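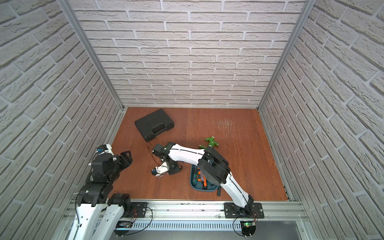 Sorting hand tools: leave them in a tray or put everything back in the case?

Posted by Comfort Gyamfi, 4/28/19

Hello all! I've been trying to get my small tools under control this spring and I keep going back and forth. I have a black plastic case that closes up nicely, and I also have a teal tray where the screwdriver and the green-handled things end up, because that's what I reach for. Then there are the strays, like the green hose splitter, which has no home at all and just sits out on the floor. Do you keep your everyday tools open in a tray, or make yourself pack up every time? Also, the wood floor has some fine scratches toward one corner and I'd love to stop adding to them.

Ekow Sarpong

I went through this very thing when we moved in March, so you have my sympathy! What worked for us was keeping the tray for whatever we use every week and letting the case hold the rest. Lay the handles all facing the same way, and don't let any hang over the side (mine always did, and I'd catch them with my foot). For the floor, stick felt pads under the case, or just set it on an old bath mat. The splitter I'd put with the hose, wherever that lives, even if it means a walk outside.

Aba Baidoo

case. trays just collect junk

Akua Ackah

I'm with Ekow on the tray, though I'd line it with a bit of rubber shelf liner so things don't slide when you carry it. I paid 2 dollars for a roll and still have most of it. As for the scratches, try a wax stick close to the color of the wood, and test it somewhere out of sight first, dear.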